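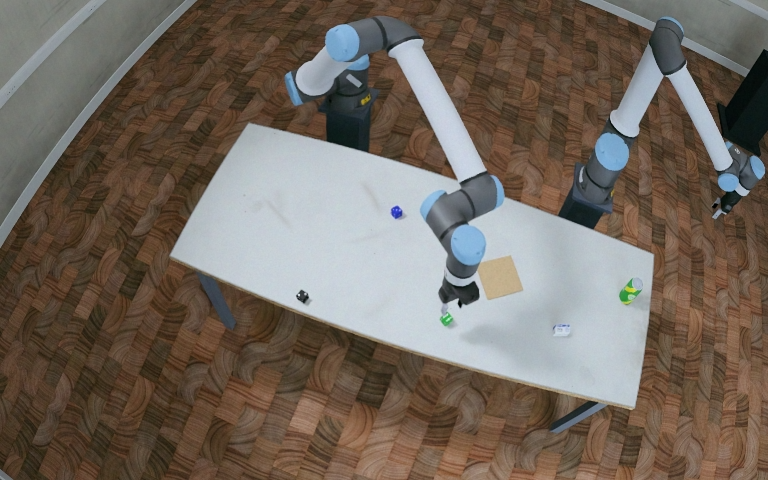
White table, parquet floor, from way up high.

10:40 pm. Tired. Feet hurt. Quick one before I fall asleep on the notebook.

Rent letter came. 1,010 a month starting in December. Read it twice standing in the hallway with my coat on. Could do it if I quit buying lunch and the boiler behaves. Could also move. Don't want to move. Put it under the fruit bowl and left it there.

Called Mom at noon. She's fine, knee is so-so, wants to know if I'm coming for the holidays or just "thinking about it" again. Looked up flights to Chiba while she talked. 2,652 for two of us with one stop. Shut the laptop. Told her I was still thinking about it. She did the sigh.

Hinata Sugiyama stopped by after work with soup and the good scissors I lent her in spring. She thinks I should go alone, cheaper, and Mom would rather have me to herself anyway. Probably right. Then we got onto her sister's wedding and that was an hour gone. Soup was very good -- ginger, lots of it, and some kind of root I didnt know. Must ask. 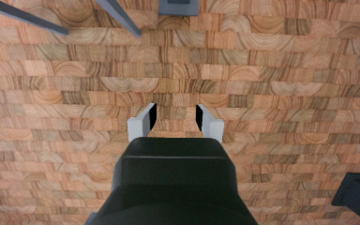 Anyway the wedding. Hinata has to give a speech and has 13 pages of notes and no first line. I said start with the bike story. She said her sister would kill her. So the bike story it is, I guess. She wants me to read it over on the weekend.

Forgot to call the dentist. Forgot the light bulbs too, again, so still brushing my teeth by the hall light. Bought a jar of plum jam for 99 cents at Pridon, dented lid, tastes fine.

Slept badly last night and will tonight if I keep doing rent sums in my head. Going to try the book instead. Chapter four, the aunt has just shown up with all her trunks and everybody is pretending to be glad. I like the aunt.

Tomorow: dentist, bulbs, write back to the landlord (nicely), wash the soup pot and get it back to Hinata. Call Mom with a real answer -- or at least a date.

Rain starting. Window's open in the kitchen. Up again, then bed.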